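実習ノート Olitz班 4月 15時すぎから

先週の続き。机に着く前に廊下でTapioにつかまり、「もう100%出てるから、今日はスライド作りでいいんじゃないか」と言われた。よくない。以下、なぜよくないと思っているかも含めて書いておく。発表前に読み返す用。班の人はいつもどおり勝手に書き込んでよし。ただし消さないこと。

課題のおさらい(後から入った人向け)
セルの中にばらばらに置いたキーボード3枚を、双腕で中央奥に重ねる。向きはだいたい揃っていればよい。ペン立ては動かさない、倒さない。講義のほうの課題文には「整然と積む」としか書いてなくて、この「整然と」を班ごとに好きに解釈しているのがそもそも気に入らない。Bastari班は、3枚が重なって落ちなければ全部成功にしている。うちは角度も見ると決めたのに、Tapioの集計表には角度の欄がない。聞いたら「見た目で明らかにおかしいのは落とした」とのこと。明らかに、の基準はTapioの頭の中にある。

100%の中身
集計表をもらって開いた。確かに全部の行に丸がついている。気になった点。

・初期配置がほぼ同じ。奥に2枚、手前に1枚で、手前の1枚の傾きだけ少し変えてある。教示データを取ったときの置き方とそっくり。
・やり直しを数えていない。備考欄に「つかみ直し」「手で戻した」がぽつぽつあるが、結果は丸。手で戻したのは丸ではないだろう。
・打ち切りがない。いつまで待ったのか書いてない。
・使った重みファイルの名前が途中で変わっている。前半と後半で別のモデルらしい。足して一つの成功率にしてはいけない。

Tapioは悪気があってやっているわけではなく、動いたのがうれしかったのだと思う。気持ちはわかる。最初にちゃんと積めたとき、自分も声が出た。でもこれをそのままスライドに載せて、Ellisの審査で「何をもって成功としましたか」と聞かれたら、答えるのは自分の担当パートだ。嫌すぎる。

Ellisのほうの要項も読み直した。去年から「評価手順を第三者が再現できる形で書くこと」という一文が増えている。去年どこかの班が怒られたんだろうと思う。うちが今年の例になりたくはない。

データのこと
教示は今のところ118本。Ffionが半分以上を一人で取っていて、残りが自分とTapio。学習はいつもどおりTolelに投げて放っておくだけなので、手を入れる余地があるのはデータと評価くらいしかない。

118本の内訳を見直して、いくつか嫌なことに気づいた。

まず、左腕がほとんど仕事をしていない。Ffionの教示は左腕で軽く押さえて右腕で持ち上げる流儀で、きれいだし速い。自分の教示は左右をわりと均等に使う。Tapioのは日によって違う。これを混ぜて学習させて「両腕の協調を獲得した」と言うのはどうなんだろう。見たところ、左腕は近くまで来て、なんとなく開いて待っていることが多い。協調なのか、手持ちぶさたなのか、外から見て区別がつかない。区別がつかないものに立派な名前をつけるのはやめたい。スライドの見出しにあった「協調」の文字はひとまず消させてもらった。Tapioは不満そう。

次に、教示の終わり方。Ffionは積み終わったあと両腕を引いてから記録を切る。Tapioは積めた瞬間に切っている。だからモデルは終わったあとどうすればいいか半分しか習っていない。積んだ山の上で指がいつまでもうろうろするのはこのせいではないか、という仮説。確かめてはいない。手首カメラの画角のせいだという説(Ffion)もあって、そちらも確かめていない。確かめていない説が二つあるだけなので、どちらもスライドには書かない。

あと、失敗した教示を捨てているのかどうかが人によって違う。自分は捨てていた。Ffionは「つかみ直して最後にできたなら残す」。聞いてみるとFfionのほうが筋が通っている気もする。つかみ損ねたあとの立て直しは、そこからしか習えない。ただ、捨てた分はもう戻らないので、今日からは残す。フォルダ名に retry と入れること。スペルを各自の好みで変えないこと。

今日の評価手順(案、その場で決めた)
Ffionと二人で決めた。Tapioには事後報告。

・重みファイルは一つに固定。名前を最初の行に書く。
・初期配置は紙に先に描く。描いた人と、置く人を別にする。
・380ステップで打ち切り。惜しくても打ち切り。
・手を出したら失敗。腕が危なくて止めた場合も失敗。
・重なったかどうかと、角度が揃ったかどうかを別の欄にする。
・ペン立てが動いたら欄外に書く。

打ち切りの380にはちゃんとした根拠がない。教示でいちばん長くかかった回に少し余裕を足しただけ。だからこの数字を「要求仕様」みたいな顔で書かないように。「班で決めた値」と書けばいい。

角度のほうは、分度器を当てようとしてやめた。上の1枚が斜めになっているとき、下の2枚に対して斜めなのか、山ごと机に対して斜めなのかで話が違う。課題文はどちらとも言っていない。うちは上下の縁のずれだけ見ることにする。山全体が傾いているのは許す。甘いと言われたら、甘いですと答える。

やってみて
まず昨日と同じ置き方。普通に動く。このあたりは疑っていなかった。

次に紙に描いた置き方に変えた。とたんに怪しくなる。奥の1枚を左に寄せてペン立ての近くに置くと、左腕が行くか行かないかで迷う。迷うというのは人間の言い方で、要するに前に出て少し戻るのを繰り返す。右腕は左腕を待たずに別の1枚に行こうとすることがあって、協調はどこへ行ったのかと言いたくなる。Ffionは「教示でその位置に置いたことがないんだから当たり前」と言う。当たり前なのはいいが、それなら100%も同じ理由で当たり前だったことになる。

薄い縁に指をかけるところが一番つらい。まっすぐ上から行くとキーの面に当たるし、横から行くと押してずらしてしまう。教示では人間が手元を見ながら微妙に傾けて逃げていて、その逃げ方が三人とも違う。ここを揃えるだけでだいぶ変わると思うが、思うだけ。

重ねるほうは意外に安定している。ただ、きれいに載ったように見えても真上から見ると縁がずれている。うちの基準だと重なりは丸、角度はバツ、というのがけっこう出た。集計表にこの二つの欄を作っておいてよかった。一つの丸にまとめていたら全部消えていた情報だ。

途中で一度、置く係の自分が紙の左右を逆に読んで置いた。やり直さず、そのまま「紙と違う」と書いて残してある。こういうのを消し始めるときりがない。

Tapioが16時半ごろ戻ってきて、しばらく黙って見ていた。紙の置き方で左腕がまごついたところで「昨日はできたのに」と言う。昨日はその置き方をしていない。本人も言ってから気づいたらしく、集計表の昨日の分に「配置は教示と同じ」と自分で書き足してくれた。これはありがたかった。

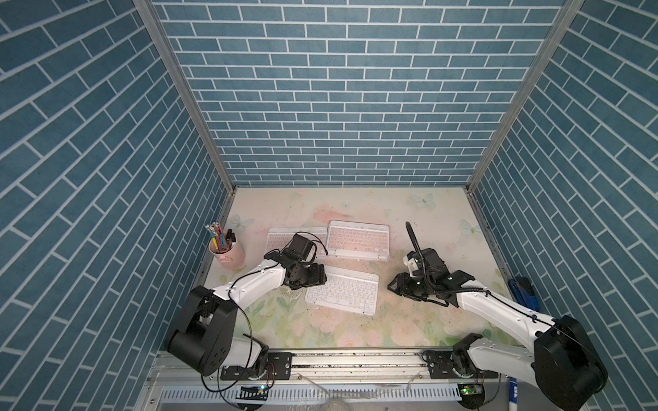
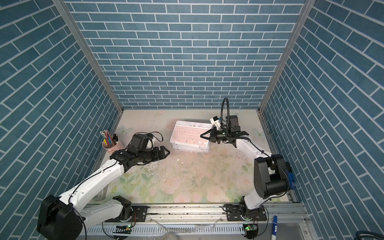
集計は今日はしない。まだ回数が足りないし、途中で率を出すと、その数字が気に入るところまでやって止める誘惑に必ず負ける。先に回数を決めて、終わるまで割り算をしない。Tapioがもう電卓を開いていたので閉じてもらった。回数は明日の頭に三人で決める。

Bastari班との比較について。講義の先生からは「並べて発表したらどうか」と言われている。正直あまり気が進まない。むこうは成功の定義がゆるく、打ち切りがなく、キーボードも置き方も違う。同じ表に二つの数字を並べた時点で、見る人は引き算をする。やるなら、むこうの配置をうちのセルでやらせてもらうか、うちの採点でむこうの動画を見直すか、どちらか。動画の見直しのほうが現実的。Ffionが頼みに行くと言っている(自分が行くとけんかを売りに来たと思われるらしい)。

もう一つ、ずっと引っかかっていること。そもそもこの課題、学習でやる必要があったのか。3枚を決まった場所に積むだけなら、位置を検出して決め打ちの軌道で動かすやり方で十分かもしれない。比較対象がないまま「学習でできました」と言っても、だから何なのという話になる。Tapioに言ったら「今さら」と返された。今さらなのはそう。でもEllisの審査員が最初に聞きそうなのはこれだと思う。簡単な決め打ち版を一つ作って、同じ紙の配置で走らせるだけでもずいぶん違う。負けたら負けたで書けばいい。半日あればできるとFfionは言う。Ffionの半日は自分の二日なので、Ffionに頼みたい。

背景の件もメモ。セルは三方を青いレンガ柄のパネルで囲んであり、机は花柄。この見た目でしかデータを取っていない。柄を変えたらどうなるかは誰も試していないのに、スライドの下書きに「環境変化に頑健」とあった。どこから来た文なのか聞いたら、去年の班のスライドの枠をそのまま使ったとのこと。去年の主張まで引き継がないでほしい。削除済み。試す時間があれば無地の布を敷いて数回だけ走らせる。時間がなければ何も言わない。

スライドで言ってよさそうなこと(現時点)
・教示と似た配置では安定して積める(回数を添える)
・配置を変えると落ちる。どこで落ちるかは縁をつかむところと、左腕の判断
・重なりと角度は別々に報告する
・教示の癖が三人で違い、結果に効いている可能性がある(可能性、まで)

言わないこと
・100%
・協調
・頑健
・Bastari班より上、下

Tapioから反論あり、本人の希望で書いておく。「言わないことのリストが長すぎて、聞いてる人はこの班は何をやったのかわからなくなる」。一理ある。動いている動画を最初に一本流すのは賛成する。ただし編集なし、等速で、選んだ動画なら「選んだ」と字幕に入れる。早送りをかけるなら倍率も入れる。Tapioはここは納得した。たぶん。

明日やること
回数を決める(三人揃ってから)。
配置の紙を描き足す。描くのはTapio、置くのは自分。左右の印を紙に大きく書く。
Tolelの学習設定を書き出して共有フォルダへ。前半と後半で何を変えたのか、Tapioが思い出せるうちに。
教示の終わり方を統一する。両腕を引いてから切る。Ffion方式。
決め打ち版をFfionに正式に頼む。
捨てた教示がどこかに残っていないか、自分の端末をもう一度見る。望み薄。

片付けで一点。ログの保存先がまた個人フォルダになっていた。たぶん自分。共有に移したが、時刻順の並びが崩れているので、ファイル名の頭につけた番号のほうを信用すること。

(追記 Ffion)縁をつかむところ、自分の教示だけ見直した。右の指を先に下に入れて、あとから閉じてることが多い。三人で揃えるならこれがいいと思うけど、左腕側でも同じやり方が通じるかは見てない。

(返信)左腕側の教示が少なすぎて見ようがない。次に取るときは左だけで持ち上げる回を入れたい。ただ、データを足すと今日の評価とはモデルが変わるので、先に今の重みで全部終わらせてから。順番を守ること。Tapio、これは君に言っている。

(Tapio)読んだ。電卓は開いてない。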